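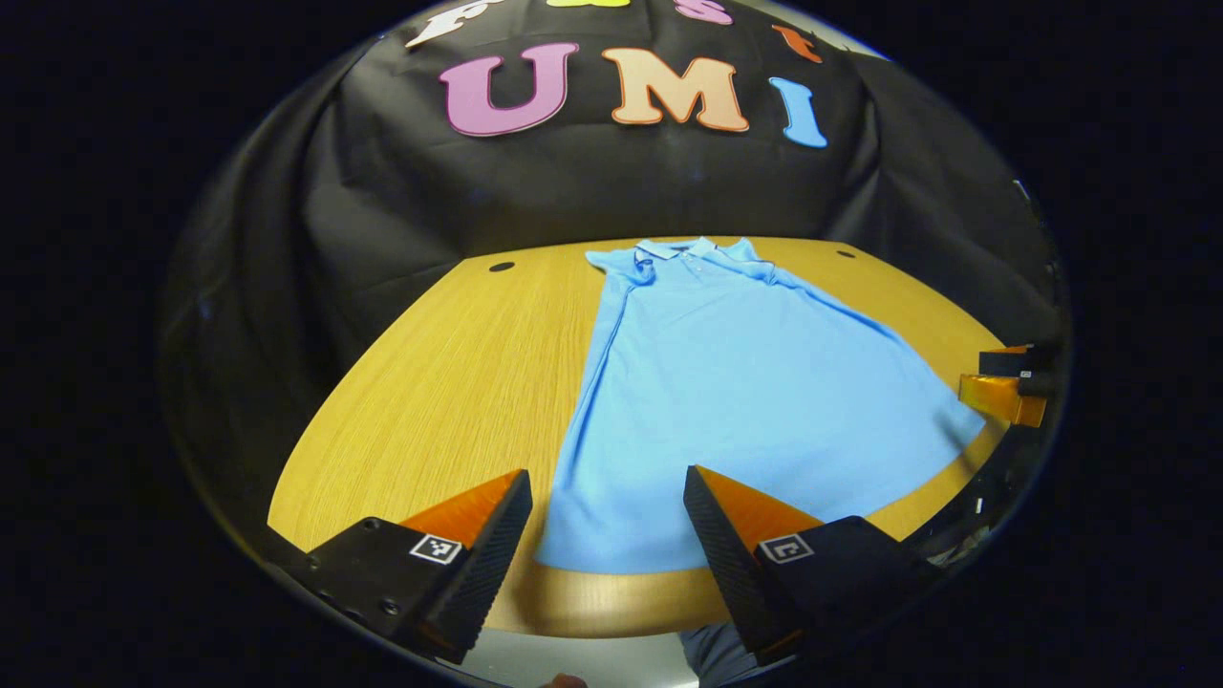

Folding should be scored at the collar and not at the hem, Vittoria Leone argued when the student teams met to agree on a protocol, and her rule was kept.

Figure 6. Polo shirt laid flat on the table, seen from the hand-held gripper.

4.2 Shirt folding

Each team in the Pullstead course recorded its own demonstrations with the hand-held grippers. A shirt was spread face up, collar at the far side — the same start for every team. Together the teams logged 1000 demonstrations. Of these, 89 were dropped for lost tag tracking. The policy trained on the rest folded the shirt in 62 percent of trials. Most failures came at the second sleeve, where the fabric bunched under the fingertip.

We use cookies to improve your visit. Accept | Settings

Related items
Khalaf and Melis: Towel folding in a first-year robotics lab
Navickas: Grading student robot projects
Russo: Notes from the Fonport club contest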